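Aug 9, 2024
By the night-shift packer at Sterkivano

So we're two weeks into the arms at work and I still say good morning to mine, like a dope. I used to fill almost 200 trays on a good shift, just me and the radio! Now I set things out, watch, and fix whatever gets dropped.
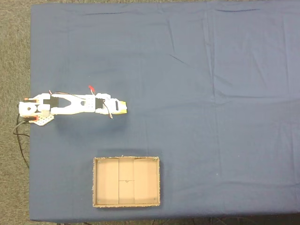 My wrists feel great, I'll give it that - first time in 5 years I haven't iced them after supper. But the talk is gone. We used to gab the whole line down, and now everybody's got their eyes on their own table. The Jeltness crew got moved over to Brurnasbridge, and I miss their awful singing. They want me to take the Mussa training in August. More pay, more screens. I think I'll say yes, but I want to sleep on it first.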